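Move-Out Inspection Checklist with Inspector Comments
Baek Apartments, Zalville. Unit 290, one bedroom, one bath
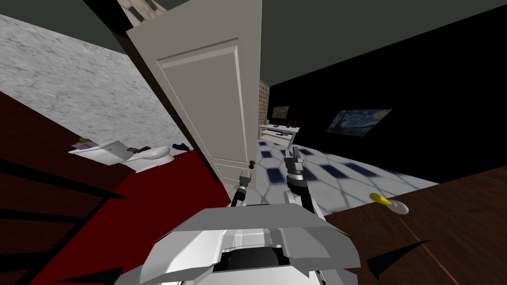

Before you start
Inspector: Zubaida Niazi
Date: October 20, 2025
Form supplied by Drirnasent Property Services
Marks used: OK, Fix, Recheck

Comment: The last form for this unit, from September, has OK on every line. I have never seen a unit that was OK on every line. I started over with a blank one.

1. Entry and locks
Deadbolt throws fully: OK
Door closer: Fix
Peephole clear: OK
Comment: The closer is listed as adjusted. It still lets go for the last few inches and slams. Either the work order went to the wrong unit or someone turned the screw and left without opening the door.

2. Smoke and carbon monoxide alarms
Smoke alarm, hall: OK
Smoke alarm, bedroom: Recheck
CO alarm: Fix
Comment: The test button on the bedroom alarm works, but a test button only tells you the horn is good. I could not read the date on the back through the paint. If it can't be read, replace it. The CO alarm had no battery. Dennis Bloxham says it was there last month. Maybe so.

3. Interior doors
Latches catch: OK
Knobs tight: Recheck
Doors clear the floor when opened: OK
Comment: One knob has a little play in it. The tenant's note says it came off once in somebody's hand. A dab of thread glue is not a repair, whatever the maintenance log says.

4. Bathroom
GFCI outlet trips and resets: OK
Exhaust fan: Fix
Toilet rocks: No
Caulk at tub: Recheck
Hot water at tap: OK
Comment: The fan is loud, so people assume it moves air. I held one square of toilet paper up to the grille and it fell on the floor. Check the duct before ordering another Hustico fan, as this is the second one on record. The caulk is new, very white, and laid over the old bead. I give it until spring.

5. Kitchen
Range burners light: OK
Anti-tip bracket: Fix
Under-sink shutoff turns: OK
Extinguisher gauge in green: OK
Comment: The bracket is in the drawer below the oven, still in its bag. It will not hold up a range from there.

6. Bedroom
Window opens without tools: Fix
Window stays up: Recheck
Outlets: OK
Comment: Painted shut. I got it open with a putty knife, and that counts as a tool. This is the second way out of the room, so it goes first on the list. Sang-wook Shim wrote "sticks slightly" in September.

7. Electrical panel
Breakers labeled: Recheck
Clear space in front: OK
Comment: Two breakers are both labeled "lights." Neither one controls any lights that I could find.

Charges
Proposed deduction from deposit: $747
Comment: I don't support this figure. It includes the fan and the bracket, and neither is tenant damage. Eun-ji Ban in the office has asked for the receipts. I would like to see them too.

Follow-up
Open before any showing: bedroom window, CO alarm, anti-tip bracket
Reinspection by: Nam-gil Seol
Comment: Please operate each item by hand and write down what it did. Do not copy from this sheet.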